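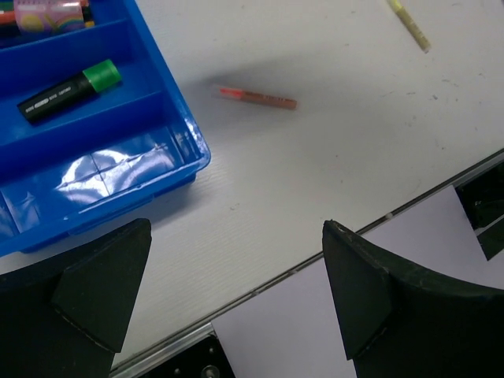 Compte rendu de la réunion de l'atelier dessin, 31/07/2018, salle du rez-de-chaussée. La séance a commencé par le rangement du matériel, sujet reporté deux fois déjà et auquel Eirini Kouris tenait beaucoup, avec raison. Elle a rappelé que les enfants perdent un bon quart d'heure à chercher leurs couleurs, et que les parents nous en parlent gentiment - mais nous en parlent. Nous gardons donc le bac bleu à compartiments sur la table blanche, et la grande case du bas, encore vide, recevra les feutres qui traînent à côté, le rouge orangé et le jaune-vert pour commencer. Le noir à capuchon vert reste dans la case du milieu. Vangelis Galanis aurait préféré un classement par taille de pointe, et l'on en a discuté assez longuement, dans la bonne humeur, avant de s'en tenir à quelque chose de plus simple pour la rentrée.

Achats. Le devis de Stidov pour le papier, les feutres et la gouache s'élève à 837 euros, livraison comprise. Chacun le trouve un peu lourd, même si la qualité du papier nous avait vraiment fait plaisir l'an dernier. Vangelis demandera un second devis chez Prondel. Les feutres secs seront mis de côté au fur et à mesure, merci à tous d'y penser en fin de séance.

Inscriptions. Nous avons 19 enfants inscrits pour le mercredi, ce qui est une très jolie nouvelle. Eirini propose d'ouvrir un second groupe au-delà de 40 demandes, pas avant. Accord de tous.

Exposition de novembre. Le thème du carnaval l'emporte sur celui des saisons. Eirini se renseigne pour les grilles d'accrochage et Vangelis prépare l'affiche, qu'il nous montrera à la prochaine réunion.

Divers. La clé du placard est revenue ! Il reste à retrouver la rallonge.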